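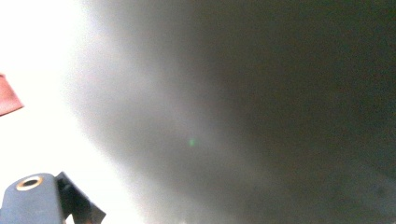 The delegation arrived at the Wendt training hall in Clostititz shortly after nine in the morning. The purpose of the visit was to see how handling tasks are shown to robots by people, both with hand-held grippers and by remote control, and to judge whether either method would suit the packing lines at Pinent.

## Hand-held demonstration

The first part of the visit took place on the ground floor, where Wendt operates a row of benches for hand-held work. An operator holds a gripper fitted with its own camera, picks up an object, sets it down in the required place and returns to the starting position. Each pass is stored as one demonstration. No robot is needed at this stage, and the benches can be rearranged between tasks in a few minutes.

Our hosts reported that 3371 demonstrations had been stored for the current sorting task. Of these, 785 had been set aside during review. The most common reason was a poor camera view: when a large object comes too close to the lens, it hides the work and the recording is of little use for that part of the motion. Operators are therefore asked to approach from the side where possible and to keep the wrist steady in the last stretch before the fingers close. Recordings with a short loss of view are kept if the motion before and after is clear.

Members of the delegation were invited to try the tool. It was lighter than expected, but the trigger calls for some practice. Several of us closed the fingers too early, and one attempt ended with the object on the floor. The bench supervisor noted that new operators normally spend a full shift on practice passes before any of their work is stored.

## Remote control

The second part of the visit was held upstairs. Two stations allow an operator to drive a robot arm from a seated position, using a pair of smaller arms that the larger ones follow. This method is slower. The same sorting task had been recorded 300 times in this way, and the staff did not plan to add many more until the chairs and arm rests had been replaced.

Remote control does have a clear advantage in that the motion is carried out by the robot itself, so any reach it cannot manage is discovered at once. With the hand-held tool, a person may twist or lean in a manner that the arm cannot copy. Wendt checks for this afterward with a software tool supplied by Prondon. We were shown the check on a screen but did not have time to see a complete run.

## Review room

Recordings from both floors are reviewed in a small room next to the stairs. Reviewers mark the start and end of each task, note dropped objects and flag passes for removal. The written guide they follow is clear and short, and a copy was provided to us. It asks reviewers to keep a demonstration in which the operator makes an error and then corrects it, provided that the correction is complete. Our own draft rules would have removed such passes – this point should be looked at again before the Pinent trial.

## Matters for follow-up

The delegation proposes a first trial at Pinent with hand-held tools only, limited to one packing line. Wendt has offered the loan of two grippers beginning in September. The following points remain open:

- storage and backup of recordings at the Pinent site
- the length of operator shifts, which Wendt limits to two hours at the bench before a break
- the cost of the Prondon check for a trial of 1203 demonstrations
- cleaning of the gripper fingers between product types

A written quotation has been requested. The delegation thanks the staff at Clostititz for their time and for the opportunity to handle the equipment. Travel receipts should be sent to the projects office together with the signed visitor forms.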